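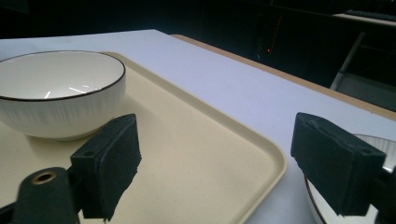

T. Ngcobo

Progress report to the Histirov Fund, June

We are past the halfway mark on the Pladport community kitchen and I'm so pleased with where things stand! The lunch club was meant to seat 80 people by now. Last month we reached 90 on our busiest service, and the new gas line coped fine.

Cooking classes first, as you asked about them in your last letter. All 3 evening groups are full (soups, breads, and the preserving course that we nearly dropped from the budget). The preserving group has put up 128 jars, mostly plums and green tomatoes, and they want to carry on through the fall. I would love to let them. The shelving in the back pantry is already bowing a bit, so I've moved some money over from printing to pay for brackets. The change is marked on the budget sheet.

Tableware is settled too. We went with ribbed white bowls with a thin dark brown rim, and beige plastic trays with a raised lip. The old mixed plates went to the Zodus Street shelter, who were happy to have them.

The dishwasher is our one late item. The supplier sent the wrong drain kit and we are still waiting on the right one. Until then we wash by hand in two shifts, and people have been very good about it, with a lot of singing on the second shift.

Next up: the fall menu, a second freezer if the quote holds, and the food safety refresher for anyone who joined after spring. I also want to try a breakfast opening at 7 a.m. for the bus depot crews, who keep asking. Receipts to the end of the month are attached.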